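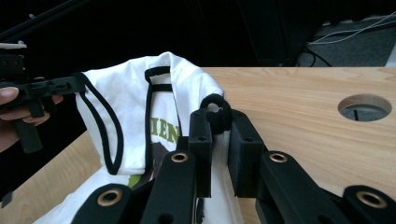
FLUKITZ TO OPEN GARMENT FOLDING AND PACKING ROOM IN BRALHAM

New service for small clothing sellers will take orders from August

BRALHAM, May 25, 2018 -- Flukitz, the clothing storage and packing firm, will open a folding and packing room at its Nwankwo Street building in August. The room will handle printed T-shirts, vests and other light tops for small sellers who want their stock checked, folded and packed ready for posting.

The service will be sold under the name Todisance. It is meant for people who design and sell their own clothing, for market traders, and for clubs and bands that order printed tops in small batches. Customers will be able to send in a single box. There is no joining fee and no yearly contract.

Flukitz has stored clothing in Bralham for seven years. Until now most of its work has been on hanging garments such as coats, suits and school blazers, which arrive on rails and leave on rails. Printed tops have been kept in the boxes they came in and sent out the same way. Customers had been asking for something better, and last year the firm set up a trial at one end of the ground floor to find out what the work involved.

During the trial, staff folded and packed 3,474 garments for existing customers. Of these, 321 were set aside before packing, mostly for loose threads, marks on the fabric or the wrong size label. Those garments went back to the customer in a separate bag with a note of the fault.

"We thought the trial would be about speed, and we ended up spending most of it on how to fold things properly," said Tanko Uzor, who will manage the Todisance room. "A plain T-shirt is easy. A top with a big picture on the front and a different colour round the neck and arms takes more care. If the trim sticks out of the side of the fold, the customer opens the bag and it looks as if somebody sat on it."

Folding around the print

Each garment will be laid out on a table and smoothed by hand before any fold is made. The person folding will look at the front, the back, the neck and the hem. Garments with a print on the front will be folded so that as much of the design as possible shows on the top face of the finished fold, if the customer has asked for that. Otherwise the print will be turned inwards to protect it.

Black trim on white fabric has its own instructions. The two are easy to tell apart on the table, so any twist in the neckband or round the arm shows up at once. Trim must lie flat and must not be left folded over the lettering. Where an edge will not stay down, the garment is opened out again and the fold is started afresh from the shoulders.

Tops with large cartoon prints made up a good share of the trial work. The designs tend to run close to the seams, and a fold that suits a small chest logo can put a crease straight across a face. Flukitz now asks customers to send a drawing or a sample with their first order so that the fold can be agreed before the main batch arrives. The sample stays in the room until the order is finished and is then packed with the last box.

Garments will not be ironed or steamed as part of the basic service. Light creases from the box are smoothed by hand. Sellers who want pressed garments can have this done at extra cost, though the firm advises against it for thick prints and will turn down the work if the care label does not allow it.
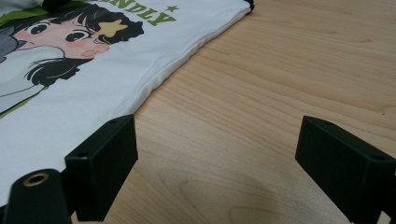
THE ROOM AND THE WORK

The Todisance room is on the ground floor at Nwankwo Street, next to the loading door. It was used for spare rails and packing materials, which have been moved upstairs. The walls have been repainted and the old strip lights replaced. Tables are being fitted at a height that suits standing work, with stools for anyone who would like to sit.

Light-coloured table tops were picked after the trial. Staff found dark thread and lint easier to spot on them, and a dark top can be checked against them without extra lighting. The drawback is that a white garment does not stand out so well at the edges, and a cutting mat can be put under white stock if the person folding prefers it. Most do not bother.

Tables will be wiped down at the start of every shift and again between customers. Food and drink will be kept out of the room. Pens are also kept off the folding tables after an accident early in the trial, for which Flukitz paid. Order sheets are filled in at a separate desk by the door.

Batches from different customers will not be on the same table at the same time. Each box is opened, counted against the delivery note and given a card that stays with it until it is sealed. If the count is wrong, work on that box stops and the customer is told the same day.

Finished garments go into clear bags or paper sleeves. Customers can supply their own bags, stickers and thank-you cards, and staff will put these in at no added charge provided they arrive with the stock. Larger inserts such as posters will be priced by the order.

"Some of our sellers have been doing all of this on the kitchen table in the evening," said Uzor. "They know exactly how they want it to look. So we ask them to come in and fold one in front of us, or post us one already folded, and we copy it. We would much sooner do that than send out a whole order and hear afterwards that the sleeves were tucked the wrong way."

Prices and ordering

Todisance will charge by the garment, with one price for plain tops and a slightly higher one for garments with trim, long sleeves, hoods or oversized prints. A price list will be sent to existing customers before the opening and will be available on request to anyone else. The smallest order is 65 garments. Customers with fewer than that may combine different designs and sizes in a single box, as long as the delivery note says what is in it.

Orders can be dropped off at the loading door during working hours or sent by carrier. Boxes should be marked with the customer's name on the outside and should not be overfilled. Garments that have been worn or washed cannot be accepted -- the room is set up for new stock only.

Flukitz will store finished orders on site for a short period free of charge. After that the usual shelf rate applies. Customers who already rent shelf space with the firm can have finished orders moved straight to it, and individual garments can then be posted out as they are sold.

Returns from buyers can also be sent to Nwankwo Street. Staff will open the bag, look the garment over and either fold it again for stock or set it aside. The seller makes the final decision on anything that has been set aside. Flukitz does not deal with buyers' refunds and will pass on any letters or notes found with the garment.
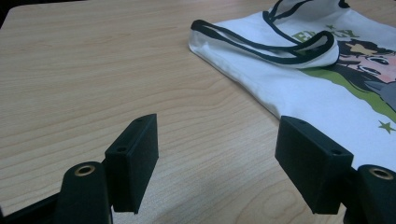 Flukitz Garment Preparation Team

The room will be run by the firm's garment preparation team, which is taking on extra staff for the opening. Posts are part time and full time, and no previous experience of clothing work is needed. New starters will spend their first week on plain tops before moving on to trimmed and printed garments. They will work beside someone from the trial until both are happy with the results.

Training will be done with ordinary garments of the sort that customers send in. New staff will practise laying a top out square and turning the sides in evenly. They will also practise folding sleeveless tops, where the arm openings are long and the binding tends to curl. White tops with black edging are useful for this, as an uneven fold is plain to see.

There are written instructions for each kind of garment, and these will be kept at the tables. They were drawn up during the trial and have been changed several times. The current set covers T-shirts, vests, long-sleeved tops and light hooded tops. Children's sizes are handled in the same way as adult ones but packed in smaller bags. Knitwear is not covered, and Flukitz has no plans at present to add it.

Uzor joined Flukitz as a warehouse assistant and later looked after the hanging garment floor. "I had folded my own shirts badly all my life," Uzor said. "I am a good deal better at it now, and it has made packing for holidays quicker."

Hanging garment storage will carry on as usual while the new room is fitted out. The loading door will be shared, and customers collecting rails may be asked to wait a few minutes if a delivery is being unloaded. Opening hours at Nwankwo Street will not change.

Sellers who would like to see the room before sending an order can arrange a visit through the front desk. Visitors are asked to bring a sample garment if they have one.

About Flukitz

Flukitz stores, packs and sends out clothing for shops, schools, hire firms and independent sellers. The firm is based at Nwankwo Street, Bralham.

Press enquiries: Tanko Uzor, Garment Preparation, Flukitz, Nwankwo Street, Bralham

Ends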